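January, evening

Day one in the new office, if a room can be called an office before it has a working thermostat. Orport gave us the keys a week late and the heat a week early, so we moved boxes in shirtsleeves with snow on the windowsill. I have written to them about it. I expect they have a special drawer for me by now.

Jenő Fodor drove the van. He drives the way he plays chess, with long silences and then something violent. We took two trips, the first for the things we need and the second for the things we have been carrying from building to building for years out of cowardice. The box marked MISC CABLES came on the second trip. It was already too heavy to lift at the last place and I swear it has been breeding in the dark.

The floor is white tile, very shiny. It looked elegant when we signed. Now I see that every crumb I drop between here and retirement will be on display, lit from overhead like a jewel. I ate my sandwich over the sink.

The big argument of the day was the table. Eskil wanted it against the wall, "for flow." I wanted it out in the room where a person could walk around it and put things down from any side. Eskil Söderlund has never in his life put a thing down without someone else picking it up, so I felt my claim was stronger. We tried it his way for an hour. Jenő walked into the corner of it on his way to the bathroom and said a word in Hungarian, and after that we tried it my way.

I am fond of that table. It cost 200 dollars from a dentist who was closing up, and it has outlasted two landlords and a phone system. I rubbed it down with the Tadel polish, which smells like oranges that have been through a divorce, and it came up beautifully. The rule from now on is that nothing lives on it overnight. I give the rule until the end of the month.

The whiteboard rolled in on its own casters and was the only well-behaved item all day. The chairs were another matter. We own one beige chair that everybody sits in and a black one on wheels that everybody says is better for their back. Shih want 719 for a pair of new ones, delivery not included. I closed the page and went to look for tape.

By four the place had nearly started to look like somebody meant it. I put the little folded card out in the middle of the table, stood back, and felt quite grand.

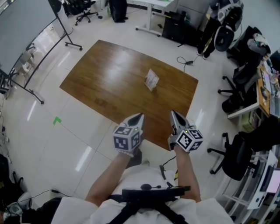 Still to do

Cables. There is a small nest of them on the floor by the outlets and another one running off across the tile, waiting for an ankle. I will get clips. I said this at the last place too.

Call Orport about the heat again, and ask why the moving-in charge came to 2,682 when the letter in my folder says otherwise. Be polite for the first minute.

Find the kettle. Eskil says it was in the first load. Jenő says there was no kettle. One of them is wrong and I had cold tap water at five o'clock because of it.

Buy a doormat - a big ugly one. White tile and January boots cannot go on meeting like this.

Return the Zesel hand truck before they charge us another day. It squeaks, but I will miss it.

Bed now. My knees have filed their own complaint.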